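Kids' Science Desk Home Ask Us Try It Grown-ups Search

Does a kitchen sponge really clean things?

By Deirdre Ní Bhriain

A sponge looks like a very helpful object. It sits near the sink, it comes in cheerful colors, and the package usually promises something grand. I have read a lot of sponge packages. I don't believe most of them, and I don't think you should either until you have checked.

Let's start with what we can check. Pick up a new kitchen sponge, the two-colored sort, and give it a squeeze. The thick soft part is foam. Foam is full of tiny holes, and water goes into the holes. When you squeeze, you make the holes smaller and the water has to go somewhere, so it goes down your sleeve.

The thin rough part is the scouring pad. It feels like a mat of stiff threads, and that is pretty much what it is. When you rub it on a plate with dried egg on it, the threads scrape the egg off. You can see this happen and hear it too, so I will believe the rough part does its job.

But what about "clean"? That is a trickier word. A plate can look clean when all you have done is move the mess around. My nephew Conall Carroll, who is nine, wiped a jam spill at my house in January and told me it was finished. I put my hand on the counter and my hand stuck. The red was gone. The sugar was still there, spread thin.

So when somebody tells you a thing is clean, ask: clean how? Clean to look at? Clean to touch? Clean enough to eat from? Those can have three different answers.

Now think about a table with a few ordinary things on it, and ask what you would use the sponge for. The table? The apple? The bottle?
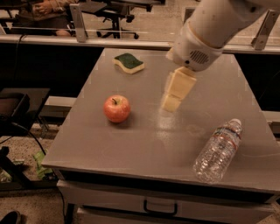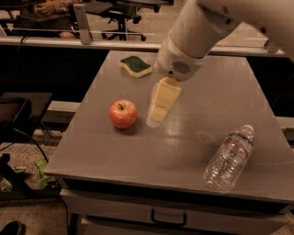
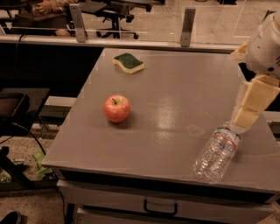
The green side of the sponge is on top and the yellow foam is underneath.

Should you wash an apple with a kitchen sponge?

Use your clean hands and cool running water. A kitchen sponge may have old food in it from the last job, and the rough side can scratch the skin of the apple. Rub the apple all over under the tap, get into the dip around the stem, and dry it with a clean towel.

I know someone will write in and say, "But the apple is shiny, so it must be clean already." Shiny only means that light bounces off it well. A smooth tabletop can be shiny in one spot and have smudges right beside it. Apples make a little wax of their own, and some get a bit more added before they are sold. Neither one tells you how many people picked up that apple and put it back.

What about plastic bottles? Many drink bottles have ridges, and ridges help thin plastic keep its shape. They also give sticky stuff a place to hide. If you want to check, wipe the outside of a bottle with a damp white cloth and look at the cloth afterward. I would trust the cloth more than the bottle.

Try it yourself

You need a new sponge, a plate, a spoonful of jam and an adult who doesn't mind.

Spread the jam on the plate. Wipe it once with the dry soft side. Look, then touch. Now wet the sponge, squeeze it out and wipe again. Look, then touch. Last, do it with a drop of dish soap and rinse the plate. Write down what you saw and what you felt each time. If they don't match, put a star next to that one.

A reader named Sombat Wiriya tried this and said the dry sponge was "like painting with jam." Rūta Petrauskas got a different result with honey, which she says hardly moved at all. Good. I'd like to hear about peanut butter.

About those packages

I once saw a sponge that claimed to last for 1,000 washes. Washes of what? A teacup? A lasagna pan? It didn't say, so the number is no use to me. A number needs to tell you what was counted and who did the counting.

Here is what I'm fairly sure of. A sponge that stays wet stays a nice home for germs. Squeeze it out, stand it where air can get to it, and ask a grown-up to replace it when it smells bad or starts falling apart. A sponge can also look fine and still be full of germs, so don't go only by looks.

I am still not sure why so many are green and yellow. If you find a good answer, tell me where you found it.

Contact the Science Desk | Copyright 2018 | Back to top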